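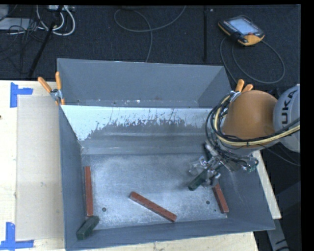
Orange bars and green blocks in a metal bin on a wooden tabletop.

Bornivstead building server opens its new map to all players
Jul 25, 2021

The Bornivstead server has opened its new survival map to everyone, ending a closed test that had been running since January. Players on the old map can keep visiting it until the end of the summer, but nothing built there after this week will be saved.

The new map is called Mulberg. It is a single large island with a mountain range down the middle and a river on each side, and it replaces the flat grassland that the server had used for its first two seasons. The border is set at 1,000 blocks from the spawn point in every direction. The server team says it will be moved outwards when the middle of the island fills up, but has not given a date.

During the test, 1,626 plots were claimed. Most were along the eastern river, where clay and sand are easy to reach, and that part of the map is now close to full. New players are being pointed towards Strickland, a town on the western shore with a harbour, a shared farm and a row of starter houses that can be used free of charge for the first two weeks. After that the house goes back into the pool, and anything left in the chests is moved to a storage hall behind the harbour.

Plots have changed as well. Each player gets one to begin with and can buy a second for 600 coins, which can be earned by selling crops, stone and timber at the town market. The old system of swapping plots in chat has gone after a long run of arguments over who had agreed to what. All trades now go through a sign at the market, and both players have to click it.

The server can hold 60 players at once. In the last weeks of the test it was full on most evenings, and there was a queue to get in. A second machine has been paid for through donations and will be used for Gorkley, a separate creative world where blocks are unlimited and there are no monsters. Gorkley is not open yet. Items cannot be carried between the two worlds, though players will be able to copy a building from Gorkley and ask for it to be placed on their plot in Mulberg if they hand over the materials.

Two add-ons from the old map have been dropped. The lift add-on was causing lag near tall towers, and the custom furniture set had stopped working with the current version of the game. Chairs and tables placed during the test have been turned into ordinary stairs and slabs. The shop add-on stays, with the same commands as before.

The default texture pack is now optional - players who refuse it at the login screen can still join, but some shop signs will show up blank. Anyone who had the old pack saved should delete it first, as the two share a file name and the game may load the wrong one.

The rules page has been rewritten and has to be accepted on first login. The address of the server has not changed.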